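### 3.2 Folding habits and the working surface

The participants in this part of the study were asked to fold printed cotton tops the way they would at home. Nobody was shown a method. We were interested in where the first fold goes, how often the cloth is smoothed by hand before that fold, and what state the garment is in when the person decides it is done. Earlier work in our group, carried out at Harton, looked only at the finished stack and measured its height. Valente argued then that stack height tells us little about the folding itself, and the present section follows from that remark.

All garments were washed once at 40 degrees before the sessions and kept in a bag overnight, so that they came to the table with ordinary creases. Ironing was not allowed. The surface was white with a grid of thin dark lines, which makes it easier to compare the lie of a hem or a sleeve between one fold and the next.
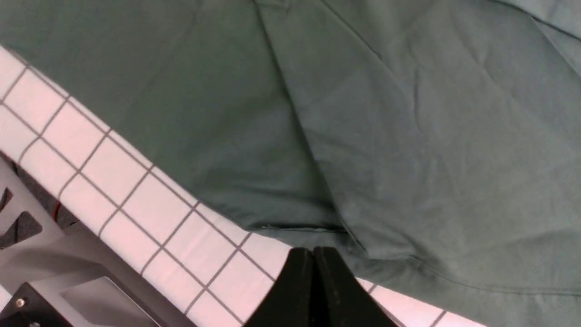
We divide the work into three stages. Spreading covers everything up to the first deliberate fold. Folding runs from there until the garment has its final outline. Finishing is any patting, turning or straightening after that. The line between the first two stages is not always clear, because many people turn in a sleeve while they are still pulling the body of the garment straight. When the two coders disagreed, the earlier time was used.

#### 3.2.1 Creases left from spreading

Most of the creases that matter later are already there at the end of the spreading stage. Small wrinkles in soft cotton tend to disappear under the weight of the next layer. Long diagonal ones do not. A diagonal crease across the chest pulls the side seams out of line, and the person then has to choose between starting again and folding over it. In the Skavthorpe sessions, 24 of the 80 trials included at least one restart, and most of these came before the second fold.
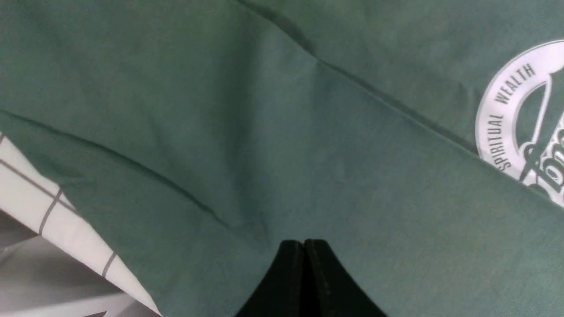
*Reading time for this section: 4 minutes (700 words)*

Prints had a smaller effect than we expected. Several participants said they liked to keep a chest print on the outside so they could find the shirt in a drawer. A few turned the print inward to protect it. Both groups took the same time to fold, and we do not treat the print as a factor in what follows.

#### 3.2.2 The finished bundle

We scored each finished garment for outline, flatness and collar position. Outline was scored by laying a card template over the bundle. Flatness was judged by eye, on a scale of five steps, by two coders working apart. Collar position was noted as inside, flush or outside. The green tee in Figure 4 has an outline close to a rectangle, wider than it is tall, but the collar sticks out at the left end.

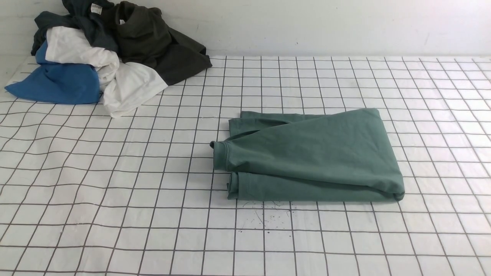

**Figure 4.** Folded T-shirt on the gridded cloth, with unfolded shirts behind.

Flatness was the hardest of the three scores to agree on. A bundle can have a neat outline and still be uneven, and the coders first differed on whether to mark it down for that. In the shirt in Figure 4 the front edge bulges slightly where several layers stack up, and the top flap lies back on itself at a diagonal. After discussion we agreed to score such cases by their thickest edge. Torres rescored the first 50 trials under this rule, and agreement between the coders improved.

The waiting garments were left in a loose pile at the back of the table, against the wall. We had planned to hand them over one at a time, but in the trial run at Mahawong this broke up the work and people began to wait for instructions. With the pile in reach, they kept their own pace.

#### 3.2.3 Long sleeves

Long-sleeved garments need a separate note. The sleeve has to go somewhere before the body can be folded in, and there were two common choices. Some participants laid it across the upper body at a slant and left it there. Others doubled it back so that it ran down the side seam. The slanted sleeve is quicker, but it adds a layer near the shoulder, and the bundle is then thicker at one end.
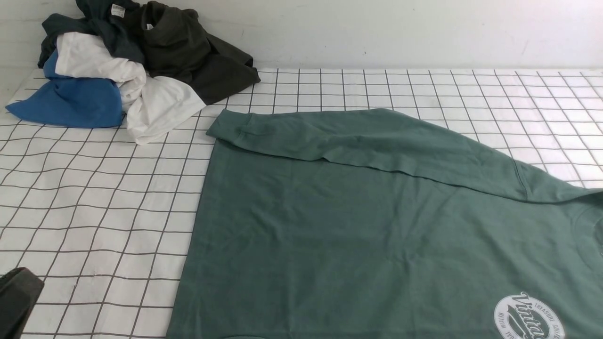

Doubling the sleeve back gave a more even bundle but took an extra movement, and the cuff often slipped out again during the next fold. Participants who used this method usually held the cuff down with one hand while bringing the hem up with the other. We coded that hold as part of the folding stage. Cuffs that came loose after the last fold and were tucked back in were coded as finishing.

The same coding sheet was used for the later sessions at Skistbridge, with one change: a column was added for the side on which the first sleeve was folded. Those results are reported in Section 4.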